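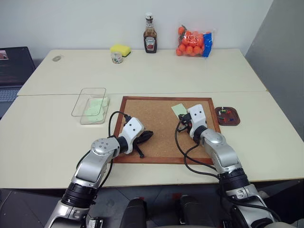
Notebook, battery bench, Pludcombe
November, started 9:40

Continuing the standby drain work on the Handska phones. Both handsets reset last night and left on charge. Unit A is on the shipping firmware, unit B on the build Talha Rana pushed to the test channel. Same SIM type in each, same carrier, Wi-Fi off, Bluetooth off, screen off, no account signed in.

Supply set to 4.2 V at the dummy battery. Sense leads moved to the phone side of the connector after I found a 30 mV drop across the old crimp. The earlier runs on unit A were taken with the bad crimp, so treat those as indicative only. I have marked them in the log and not deleted them.

10:15. Baseline, unit A, airplane mode. Flat trace with a short wake at regular intervals. Unit B the same shape. No difference worth chasing with the radio off.

10:50. Radio on. Unit A starts waking the modem well outside the paging cycle. The extra wakes come in pairs, the second one longer. Unit B does it too, but the second wake of each pair is missing. That fits what Talha changed: he removed the retry in the location service when the first request returns nothing. It doesn't explain the first wake.

11:30. Pulled wakelock stats from both. 1066 wakeups on unit A since the reset, most of them charged to the vendor weather widget, which is preinstalled and can't be removed from the settings menu. Disabled it over adb on A only. The pairs stopped. Re-enabled it, the pairs came back after the next sync. Repeated once more with the same result.

So there are two separate faults. The widget polls when the screen is off, and the location service retries when it should give up. The test build fixes the second and leaves the first alone.

Lunch.

13:20. Nelu Pană asked whether the second SIM slot matters. Tried unit A with the slot empty and then with a card in it. With both slots filled the idle floor goes up, as expected, and the wake pattern stays the same. Not our problem for this ticket. He wants it in the review sheet anyway, as buyers of this model mostly run two cards.

14:05. Sampling rate. The logger had dropped back to 8 samples per second after the power cut at Waststead, where it was last used. That is too slow to see the short wakes. Set to 1000 and saved as default. Whoever borrows it next: check this before you start, the display does not show it.

14:40. Reran baseline and radio-on for both units at the new rate. Shapes hold. The short wakes are narrower than I had them this morning, so the morning averages read high. Files are in the Bhutto folder under drain, the afternoon ones have the suffix r2. Use those.

Not done:
Overnight run with the widget disabled on both.
Temperature. The back cover thermocouple on unit B came off at some point and I have no reading after 13:20.
Charger handshake on the 18 W brick, which Talha says renegotiates when the phone is full. Have not seen it myself.
New crimp for the spare dummy battery.

16:30. Both units back on charge, supply off, logger left on.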